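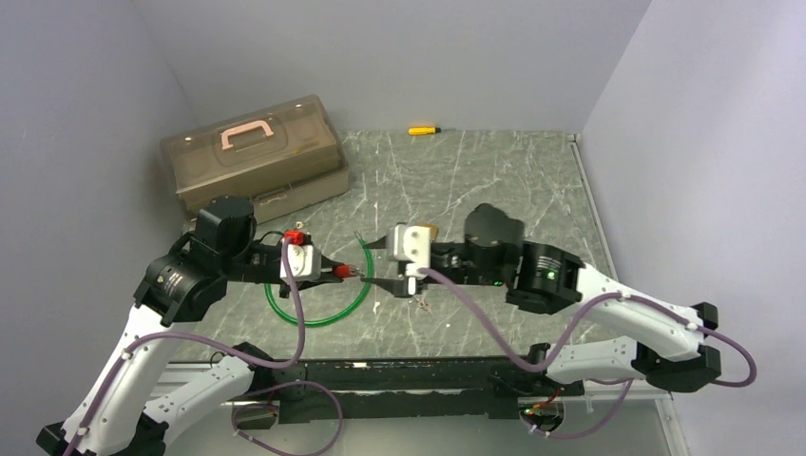
Two arms on a shared bench, grippers almost meeting.

Forum home | Cells and benches | Good practice | Search | Log in

Thread: House rules for two arms on one bench
Views: 2074

rgamage_bench
I've been asked to write a one-page set of rules for our small two-arm benches before we set up the Khondokar site. Draft so far:

1. Only one arm may enter the middle zone at a time unless the job is a handover and is marked as one in the program.
2. Handovers run at the reduced speed setting.
3. Anything on the bench that isn't part of the job comes off before start.
4. Cables on the arms are clipped at both ends of every long link.
5. Nobody reaches in until both arms are stopped and the stop is held.

The bench I have in mind is the walled type, marble-pattern top, both arms on the front edge. What have I missed?
Rezaul Gamage

murk_tester
Rule 3 won't last a week. On ours the toolbox and the screwdriver are part of the set-up, same as on yours by the look of it. They sit at the back and the arms work in front. If you tell people to clear everything they will ignore the rule, and then they ignore rule 5 as well. I'd say "everything on the bench has a listed place" and leave it there.

plaronel_dave
Disagree. A listed place is fine for a box. It does nothing for loose wire. Your picture has a green loop lying under the left gripper and a few thin strands below the right one. A strand that gets dragged into a finger joint is a strip-down job. We had 90 minutes lost to one at Plaronel last December.

murk_tester
Wire is the job in some of these though. You can't ban the workpiece.

plaronel_dave
I'm not banning it. Offcuts get swept between runs, the piece being worked on stays. Two separate lines in the rules.

rgamage_bench
Fair. I'll split rule 3. Any views on cables? Ours have a fair bit of slack hanging down at the front and I can't decide whether that breaks rule 4.

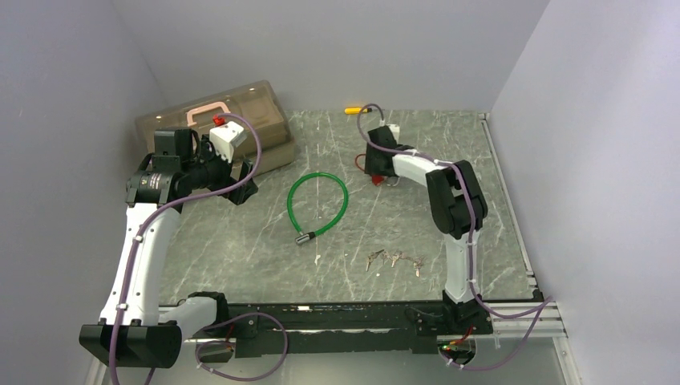 Prys Trevor
Cell standards lead, Plistgate

Slack at the front is all right so long as it stays below the bench top and can't get to the fingers. Look at the purple cables. Each arm has two small white clips along one link, and there is a loop hanging below the front edge. I would pass the clips. The part I would write a rule about is the arch near the gripper, on both arms, as that is the length that moves most. Set a largest loop size, measure it with the arm at full stretch and again folded, and put the figure on the sheet.

For small items, such as the three clusters of keys in front of the right gripper, we use a marked area. Keys and locks start inside it. If one ends up outside, the run stops and a person puts it back by hand with both arms held. We don't let the other arm go after it.

I would also drop "reduced speed setting" from rule 2 and give a number. Every shop has a different idea of reduced. Our sheet allows 700 mm a second in open space and far less in the middle zone, and the lower figure comes from our own risk assessment, so please don't copy ours.

murk_tester
I'd still let the second arm recover a dropped part. Stopping each time is slow, and people start cutting corners on the hold.

Prys Trevor
Then program it as a job with its own check. I don't want it done on the fly.

rgamage_bench
Thanks all. Second draft goes up once I have measured our loops.

Last updated: October 7, 2021

Reader comments (3)

Colin: We printed the first draft and taped it to the bench. Rule 1 needs a drawing of the middle zone, two people here read it differently.

j_marsh: Does rule 5 cover wiping the top down between runs? I would say yes.

Murkisier user 3859: Agree with Dave on the offcuts. A hand brush on a hook by the bench is all we added.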